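Reading time: 4 min

The planner came in a box with a magnet closure, the kind of box you keep because it feels wrong to recycle something that shuts so nicely. Inside was the Posatik Life Design System, which is a notebook. It has a ribbon and a pocket in the back, and on the first page it asks you to write a letter to yourself from the person you will be at 80.

I got stuck on that page for most of a month.

My sister-in-law, Mei Haddad, gave it to me. Mei is a person who finishes things. She learned to swim as an adult, she has a system for receipts, and she has been through two of these planners and come out the other end with a different job and noticeably better shoulders. So when she said "I think you'd get a lot out of it," I heard the whole sentence, including the part she was too kind to say out loud. I have been in the same chair, working for the same company, complaining about the same parking garage for longer than some of my coworkers have been able to drive.

Anyway, the letter. I tried. I sat down with the good pen. The 80-year-old me turned out to be a crank. She wanted to talk about the neighbor's hedge. She had no wisdom about following my passion, and when I pressed her she said she hoped I'd had my knees looked at. I tore it out, which you are not supposed to do, because it loosens the binding and also, according to the introduction, because "every page is a promise."

The second section is called Excavation. You list what you wanted to be as a kid, and then you are supposed to find the "root desire" under each one. Mine were veterinarian, lady who works at the roller rink, and Swiss. I spent a whole evening on Swiss. The worksheet has a space for "What feeling were you really after?" and I wrote "mountains" and then "being good at knives" and then I went and watched television.

I should say I have form here. On the shelf in the hall there is a book about getting up at 4 in the morning, and next to it a book by a different man about how sleep is the only thing that matters, and they lean on each other like old friends. There's one about saying yes. There's one about saying no, which I borrowed from the Kuster branch library and then renewed until the system refused, so in a sense it worked, just on the library. I own a course on audio about confidence that I have only ever played in the car with the windows up. 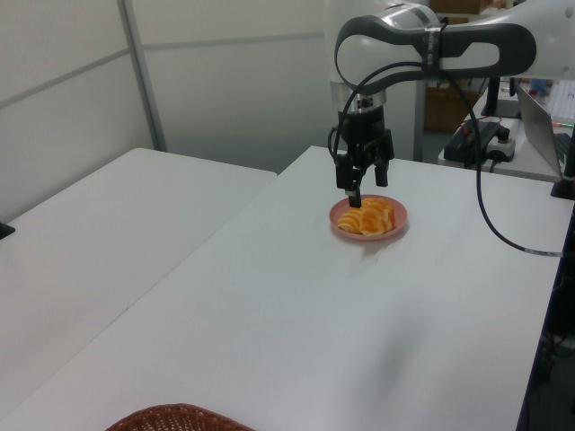
Something to eat, small pink plate.

The planner's big idea is the Forty. You pick one thing and you do it every day for 40 days, and there is a page of little circles to fill in. No skipping, no doubling up. If you miss a day you start again from the first circle, on a fresh page, and they helpfully include plenty of fresh pages, which I thought showed a certain realism about the customer.

I picked drawing. I used to draw. I was the kid who got asked to do horses for other kids, and I remember the feeling of somebody leaning over my shoulder and going quiet. There was a teacher in middle school who told me I should do something with it, and I've carried that around ever since like a coupon I was saving for a bigger purchase. I assume it's expired. But it was that or journaling, and I don't want to know what I'd say.

So I drew. The first few days I drew the kettle. I want to report that it came flooding back, but my kettle looked like a boot. The next one looked like a boot with a handle. I filled in my circles. I drew my own left hand, which all the books tell you to do because it's free and always with you, and it looked like something you'd find at low tide. Then one evening I fell asleep on the couch in my coat and woke up at half past midnight and that was the end of the first page.

I was more upset than the situation called for. I texted Mei. She wrote back "Start again! That's the whole thing!" with a sun, and I lay there thinking unkind thoughts about the sun.

The second attempt got further. I got into the habit of doing it at Lindo, the coffee place under the dentist, on my way home from work, mostly because they have a big window and don't seem to mind how long you sit. Booker Benavides is usually in there as well. He was in my department until he left to make furniture, and whenever anyone at work is having a bad week his name comes up, always in the same tone, the way people talk about somebody who got out on the last helicopter. I had never asked him about it. I think I was afraid he'd be happy.

I did ask, finally. He thought about it and said he was tired in a different place. He said he spends most of his time answering emails about delivery, that he'd quoted a table so badly last spring that he basically paid a couple in the suburbs to take it away, and that he misses the dental plan like you'd miss a person. He also said he wouldn't go back. Then he looked at my drawing, which was of the sugar dispenser, and said "Is that the lighthouse up at Zondden?"

I said yes.

I've thought about that conversation a lot more than I've thought about Excavation. All the books on my hall shelf have a Booker in them somewhere, usually in chapter one. He hates his job, he has a moment (it's often in an airport), he quits, there's a paragraph about struggle, and then he's on a deck somewhere with a mug. They never get into the delivery emails. I don't even think the authors are lying. I think they had the emails too and somebody cut them for length, and fair enough, I wouldn't have bought that one. I'd have bought the deck.

What bugs me more is the arithmetic of it, the idea that whatever you haven't got is exactly equal to the effort you didn't put in. My mother worked harder than any man with a podcast and at no point did it result in a deck. She'd have found the planner very funny. She'd have used it for phone numbers.

And still I kept filling in the circles, is the embarrassing part. I don't believe a word of it and I got quite protective of those circles. I drew at the bus stop in July with my arm sticking to the paper. I drew in the bathroom at somebody's wedding because it was late and I hadn't done it yet — a tap, not bad, on the back of the order of service. I lied to Mei about how much I was enjoying it, in the direction of less, so she wouldn't get ideas.

I finished the page. There's a box at the bottom where you're meant to write how you've changed. I can tell you that I now draw a kettle that most people would identify as a kettle. I know what the sugar dispenser at Lindo looks like from every side. I notice how things are put together, handles especially, and I've become a bit boring about handles. I'm in the same chair and the same garage. The gate arm is still broken, and level two smells exactly as it did.

The next section is called Ascent. It wants me to pick a bigger thing and tell three people about it, and there are lines for their signatures. I've read it through a couple of times and put the planner back in its box, and the lid does that lovely click. I bought a cheap sketchbook from the drugstore, no ribbon. Yesterday I did a horse. The back legs are wrong and I can't work out why, so I'll have another go at them tonight if the couch doesn't get me first.

Mei, if you're reading this, I love it, thank you, and no, you can't see the letter.

4 comments · 2 shares

Contact · © All posts and all kettles by the author · Back to top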